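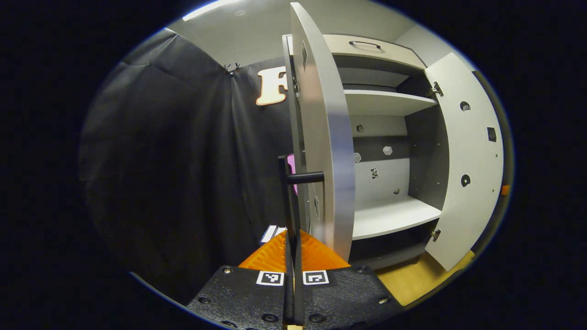
Oldřich Beneš wrote:

> Has anyone hung tall doors on the Friesen plates with the factory hole spacing? My top gap opens up by 2 mm once the shelves are loaded, and the cam screw is at the end of its travel. I shimmed the lower plate and the reveal came back, but now the door rubs near the toe. The run is 49 doors, so I would like to fix the cause before I drill the rest.

The shim moves the door sideways at one point only, so a rub somewhere else is expected. Check the carcass before you touch another plate. Measure both diagonals with the unit empty, then again with the shelves loaded. If the two sets differ, the base is settling and no plate adjustment will hold for long.

In the Clurerness job we had the same symptom on a row of 12 tall units. The legs nearest the wall stood on screed, the front ones on a floating floor. Every unit leaned forward slightly under load, and the doors followed. Packing under the front legs fixed nine of them. The other three had the back panel stapled out of square and had to be opened up.
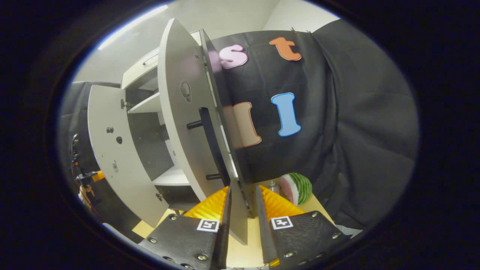
**Alžběta Hrnčiar** – Drinis fitting shop – Re: Top gap on tall doors

Working order, as we do it now:

1. Level the base, front to back first.
2. Fix the unit to the wall through the rail and recheck the diagonals.
3. Load the shelves with something close to the final weight and leave it overnight.
4. Set the depth screws, then the side screws, then height.

Height goes last on our jobs. Changing it first tends to hide a lean, and you end up correcting the same door twice.

On the drilling question: the Clollau jig does not match the Friesen plates. The offset is small – half a millimeter on ours – but it uses up adjustment you will want later. Rohani cut a template from scrap and we drill from that. I can send the drawing if you give me the thickness of your side panels.

Which hinge are you using? Ours open to 104 degrees. I have not tried the wider ones on a tall door, and Bořivoj's notes on them only cover wall units.

Alžběta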